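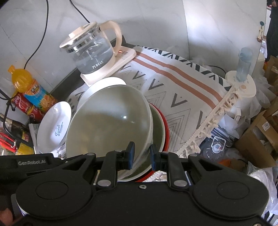 **STESLEY, Thursday** – Nornutari, a supplier of storage and tableware fittings for small homes, today released the second edition of its Compact Counter Guide, a planning document for kitchens and studio rooms in which one surface has to carry dishes, a kettle and household items at the same time. The guide is available to landlords, housing offices and tenants in Stesley, Claston and Hulme starting in March.

The first edition dates from 2004 and covered fitted kitchens only. The new edition extends to rooms without a separate kitchen, where tableware and small appliances usually share a shelf or tabletop with textiles and drinks bottles.

## Scope of the guide

The document runs to 30 pages and is divided by type of item. The main provisions are as follows.

**Bowls.** Ceramic bowls are stacked by rim diameter, largest at the base. Bowls of different profiles should not be nested if the upper bowl rests on its rim or leans at an angle. Where two profiles must share a position, the guide specifies a felt or silicone separator between them. Bowls are lifted from the rim with the second hand supporting the foot.

**Plates and shallow dishes.** Plates may be stored on edge if they are held in a rack with a base stop. Plates leaning on a wall or on other tableware are to be moved to a rack or laid flat. Printed dishes are stored with the decorated surface facing away from adjacent pieces to limit abrasion.

**Electric kettles.** The base is placed on a level, dry surface, with open space above the lid. Cords are run along the wall in clips and kept clear of the front edge of the counter. The kettle is switched off at the base before nearby items are rearranged. Water is not stored in the kettle overnight.

**Humidifiers.** Units with an inverted bottle are kept upright and out of the splash zone. The outlet must not point toward an electrical socket or a kettle base.

**Textiles.** Cushion covers, towels and other loose fabric are kept off any surface that holds a heating appliance. Fringed and tasseled items are folded with the trim inward, as loose trim can catch on handles and knobs.

**Bottles.** Juice and sauce bottles are stored standing, with caps closed, in a tray with a raised lip.

## Field review

Nornutari prepared the provisions after a review of 369 rented rooms in Claston and Hulme. Reviewers recorded 3239 items kept on shared surfaces, along with their position and the distance to the nearest outlet. Tableware was the largest group. The full tables are printed in the appendix.

## Availability

Printed copies can be collected from the Nornutari counter in Stesley during opening hours. Housing offices may order copies in packs of 30. The rack, separator and cord clip dimensions given in the guide are not tied to Nornutari parts and may be used with fittings from other suppliers.

## About Nornutari

Nornutari designs and supplies plate racks, shelf inserts and cord management parts for small residential interiors. The company is based in Stesley and has a warehouse in Hulme.

**Press contact:** Nornutari Press Office, Stesley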